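Wincombe Institute - Course Handout 4
Can Machines Do the Chores Yet?
Course staff, 7 October 2018

The question for this session is a narrow one. Machines have welded car bodies for decades, yet few can be trusted to put away the dishes. Students should come prepared to say why.

On the shop floor the work is arranged to suit the machine. Parts arrive in the same place, facing the same way. A kitchen offers no such help. Handles differ from one cabinet to the next, and a grip that suits one may slip on another.

The Lilska exercise treats each chore as a chain of short steps: reach, grasp, turn or pull, release. Groups will run 200 simulated trials on each of 12 kitchen tasks and record the step at which each failure occurs. A grasp held at the start of a trial is not to be scored as a finished task.

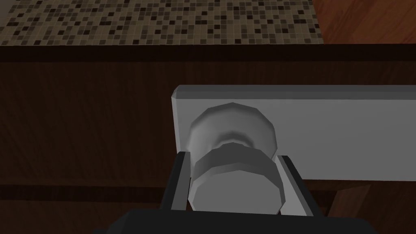

Trostau, replying to last term's notes, objected that a simulated knob never sticks, and that no result should be called a household skill until it has been repeated in a real kitchen. The staff accept the point in part - simulation is used to find weak steps early, and the Mabuza report due in November must state this limit.

Contact: Course Office, Room 60 | Copyright Wincombe Institute | Back to top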